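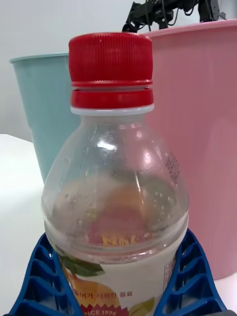

Grasp Checking from the Wrist Camera: Project Report

Robot Software Lab, second semester project
Sun 7 January

What I wanted to do

My project started out as a completely different project. I signed up to write a planner that would pick things up off a table and drop them in a bin, and I figured the grasping part would take me a week and I'd spend the rest of the term on the fun stuff (ordering the picks, replanning when something rolls, all that). Then I got to the lab, ran the starter code, and watched the arm close on thin air, lift very confidently, carry nothing over to the bin and report success. So I changed my topic! The report you're reading is about the piece of software that answers one question after every close: do we have the object or don't we?

The course stack is called Heleo. It gives you a motion server, a gripper driver and a behavior tree runner, and you write nodes that plug into the tree. My node is called Keritz (I named it late at night and it stuck). It sits between "close gripper" and "lift," and it returns one of three things: held, not held, or unsure. The tree does something different for each.

Why the gripper position wasn't enough

The first thing everybody tries is reading how far the fingers closed. If they stopped early, something must be in the way. With stiff fingers that works pretty well. Ours are the soft lattice kind, printed with diagonal ribs, and they bend around whatever they touch. I love them for grasping because they're so forgiving, but they make the position reading mushy. A thin plastic bottle squeezes, the fingers flex, and the number you get back is really close to the number for an almost closed gripper with a marker pen in it. Motor current had the same trouble plus a lot of noise in the first moments after the motion stops.

I spent way too long trying to fix this with filtering. I had a moving average, then a median filter, then a median filter feeding a moving average, and at one point a config file with more smoothing constants than the rest of my code had lines. I threw all of it out except one short median on the current. It still helps a little, as a tie breaker.

Using the camera

The wrist camera is already there and it looks right down the fingers, so whatever's in the grasp is big and near the bottom middle of the picture. The nice part about a camera mounted on the wrist is that the fingers are always in nearly the same place for a given opening. I don't have to find the gripper, I can just mask it out from a table I built once.

The main check goes like this. Keritz saves one picture right after the fingers close, asks the motion server for a small lift, and saves another. Anything that's really being held should stay put relative to the camera. Anything behind it (cups, buckets, the table edge) should slide. So I track a bunch of small image patches between the two pictures, throw out the ones that land on the fingers, and look at which ones moved. If there's a solid group of patches between the fingers that stayed still while the rest of the picture shifted, it's held. If everything shifted together, it's not held. If there aren't enough patches to say, it's unsure.

That's the whole idea, and on boxes and blocks it worked the first afternoon. I was so happy. Then I tried bottles.

Clear bottles are mean

A clear bottle breaks nearly every assumption I'd made. You can see the background through it, so patches in the middle of the bottle are partly patches of whatever is behind, and they slide when they should stay. The shiny highlights on the shoulder don't belong to the bottle or the background, they belong to the lights, and they drift around however they feel like. With a printed label you also get the back of the label showing through the plastic, backwards, at a different distance from the front. My first version got 43 percent of the clear bottle trials right, and since the node had three possible answers I guess that's better than rolling a die, but not by much!

What helped, in the order I added it:

Trust the cap and the label more. These are the opaque parts, with strong edges and print. I added a weight to each patch based on how sharp it is and how well it matches itself between pictures, and patches on see-through plastic mostly lose out all by themselves. I didn't have to teach it what a cap is.

Ignore blown out pixels. Any patch with a lot of pure white in it gets dropped before tracking. One line of code, and it fixed the highlights almost completely. It did cause a new problem with our plain white table and wall, where there's nothing to track to begin with, so now I count background patches separately and say unsure if the background is too blank.

Move sideways as well as up. A straight lift can fool you, because a tall bottle's ribs and ridges look alike from one height to the next. A small sideways nudge after the lift gives a second opinion. It costs some time per pick, and I think it's worth it.

Clutter in the background ended up being my friend, which surprised me. I'd been clearing the table before each run to be tidy. When there's a bright cup or a bucket standing behind the object there's a nice edge to see sliding, and the answers get a lot more decided.

How it fits into the tree

When Keritz says held, the tree goes on to transport. When it says not held, the arm opens, backs off and asks the detector for a fresh position. Unsure was the tricky one. At first I treated it like not held, and the arm kept putting down perfectly good grasps and trying again, which looked ridiculous. Now unsure triggers the sideways nudge again with a bigger distance, and only after 2 unsure answers in a row does it let go.

I also wrote a little replay tool for this, and if I could give one piece of advice to next year's students it would be to write yours first. It loads a saved pair of pictures plus the gripper readings and runs the check with whatever settings you want, no robot needed. Before I had it I was tuning by running the arm, standing there, changing a number, running the arm again. The tool draws the kept patches in green and the dropped ones in gray, and most of my bugs were obvious as soon as I could see that. One was a flipped sign on the vertical axis. I'd had it for weeks.

Testing

I used objects from five groups: boxes, cans, cups, soft things and clear bottles. For each group I ran good grasps, misses on purpose (target shifted to one side so the fingers close beside the object) and bad grasps where the fingers only catch an edge. I compared against the plain finger position check from the starter code, which is in the Witstead branch of the course repo if anybody wants to rerun it.

Boxes, cans and cups came out well, and the camera check beat the position check on all of them. Soft things were about even between the two, mostly because they sag during the lift and so their patches move even when the grasp is fine. Clear bottles improved a lot from where they started but are still the worst group, and bottles with no label at all are the worst of those. Edge grasps are also shaky. If an object swings when it's lifted, my node calls it not held, and you could argue that's the right call anyway.

One thing I didn't test properly is lighting. All my runs were under the same lab lights, and I'd expect different numbers next to a window.

Problems and things I'd change

The finger mask depends on the gripper opening being reported correctly, and after a firmware update it was off by a little, so part of a finger counted as object. Fingers never move relative to the camera, so of course everything was "held" that day, including nothing. I now run a check at startup that closes on empty air and complains if the answer is anything except not held. It takes 4 seconds.

My code also waits for the arm to settle before it saves a picture, using a fixed delay. It should ask the motion server. I know. The call exists in Heleo, but it returned early whenever the arm was in slow mode and I ran out of time to find out why.

What's next

In February I get another block of robot time, and I'd like to try the Uddin optical flow package in place of my patch tracker. It gives you motion for every pixel, so the swinging objects might become something I can measure. I also want to save the unsure cases automatically, with the settings that produced them, so the replay tool always has a fresh pile of hard ones to chew on. The code, the replay tool and the settings I used for the tests are in my project folder, and the readme lists the two packages you need to install by hand.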